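Fiesta de la cosecha en Arinport: notas de la visita

Julio de 2026

Llegué a Arinport la víspera, en el último autobús, y me alojé en la calle del mercado. La fiesta dura tres días y casi todo cierra: la panadería abre hasta las diez y la farmacia atiende por turnos. Conviene llevar efectivo.

La primera mañana se dedica a las puertas. Cada casa cuelga una trenza de cebada con una cinta, blanca si hubo un nacimiento en el año y verde en los demás casos. Las trenzas se quedan puestas hasta mayo, cuando se queman en la playa. Anju Bajpai, que vive en el barrio de Osen y me dejó entrar en su patio, prepara la suya con cebada del año anterior, porque la nueva se parte al doblarla.

A mediodía sale la procesión desde la capilla de Nustine. Este año participaron 182 personas con farol, según la hoja de la parroquia, frente a las 133 del año pasado. El recorrido baja por las escaleras viejas y termina en el muelle, donde se reparte pan con anís. La cola fue larga y a la una ya no quedaba pan.

El segundo día es familiar y el visitante tiene poco que ver. Aproveché para ir al antiguo almacén Mac Giolla, que ahora es centro cultural. La planta baja guarda 224 cintas bordadas, la más antigua sin fechar. Arriba hay talleres y salas de trabajo que también se pueden recorrer. La entrada es gratuita y los rótulos están solo en el idioma local.

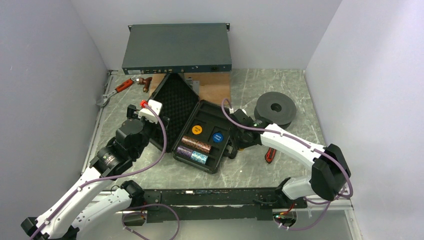 Maletín negro con espuma y equipo de red sobre la mesa.

El tercer día hay música en la plaza desde las seis de la tarde. Las sillas se acaban pronto. El autobús de vuelta sale a las once de la noche y el billete se compra al conductor.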